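Last updated: May 31, 2026

Bread Table Attendant, mornings (part-time)
Jostau Breakfast Room, Sistton

We are looking for a person to look after our bread table. If you have ever stood in a hotel breakfast room at ten in the morning and looked at one remaining bun with something like pity, you may be the person.

Jostau serves breakfast to the guests of two small hotels and to whoever walks in off the street. The bread table is the first thing people see when they come through the door, and for a good many of them it is also the last thing they visit, with a napkin, on the way to the bus. It has been run for the past few years by whichever of us was standing closest. This has produced mixed results, and in February it produced a written complaint with a diagram.

What you would be doing

You start at 5:30. The bakery, Nazari, delivers to the side door in trays, and the trays need to be checked against the slip. The slip is usually right. Count anyway. On a full morning we put out 371 pieces between opening and close, and a short tray noticed at 5:40 is a phone call, while a short tray noticed at 8:15 is a line of people looking at you.

You then fill the baskets. We use oval wicker ones with low sides, and they are filled from the back toward the front so that guests take from the near edge without rummaging. Long flaky pastries go in one basket, round buns in another. They should not touch. The pastries shed on everything and the buns hold on to whatever is shed on them.

During service you refill, straighten, wipe and rotate. Pastry should be picked up across the middle with a light grip and moved low over the table. Pick one up by the end and the other end droops, and then you own it. Squeeze, and you have flakes in the basket and a shape on the plate that people will photograph. We will show you. Most people get the knack in a week, and Keith Wainwright, who manages the room, still breaks one now and then and eats the evidence in the corridor.

Empty baskets get shaken out over the bin by the side door, brushed along the weave, and stacked rim up. Never soak them. We have soaked them. They smell like a pond for a month.

You would also be expected to:

- keep the labels in front of the correct bread, including after children have visited
- know which items contain nuts, egg, milk or sesame, and say "let me check" when you don't
- answer the question "is this fresh?" in a normal tone of voice, up to 39 times a morning
- clear anything that has landed on the tabletop outside a basket
- close the table at 10:30, including to the man who arrives at 10:31

Who we want

Somebody steady and awake. Experience in a bakery, canteen or hotel is useful and we will pay a little more for it, but we have hired from shoe shops and a car wash and been happy both times. You need a food handling card, or to get one within your first three weeks (we cover the fee). You will be on your feet for the whole shift and lifting full trays to waist height.

A strong opinion about croissants is fine. Please have only the one.

Hours and pay

The job is 23 hours a week over five mornings, with one weekend morning in every pair. Shifts end at 11:00, or a bit before if the floor is behaving. Pay is hourly and follows the Sistton hospitality scale, step 3 to start. You get breakfast, eaten sitting down, after close. Leftover bread is shared out among whoever is on shift, and there is a rota for it after some unpleasantness over a cinnamon roll.

We supply aprons and tongs. Shoes are yours, and should be closed and not white - flour doesn't show on white, but coffee does.

How to apply

Write to Keith Wainwright at the Jostau front desk, or leave a letter there in person. Half a page is plenty. Tell us where you have worked, which mornings you can't do, and how you would get here before the first bus, as the first bus does not care about breakfast. No photo, please, and no cover letter describing your passion for bread.

If we like the sound of you, we will ask you in for a paid trial morning. You will fill two baskets, refill one during service and be asked at least once whether it is fresh. Applications stay open until we have filled the job, and everyone who writes will get an answer.

Other recent openings

Night Porter, Jasoso House
Kitchen Assistant (weekends), Jostau
Delivery Driver, early round, Nazari Bakery
Linen Room Assistant, Jasoso House

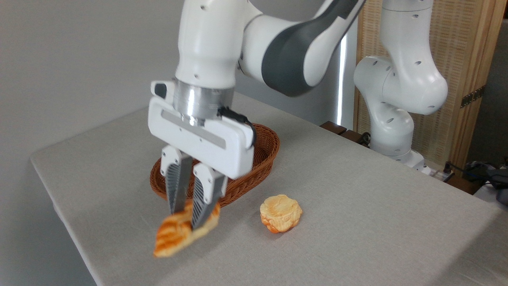

Pastry, bun and one of the oval wicker baskets.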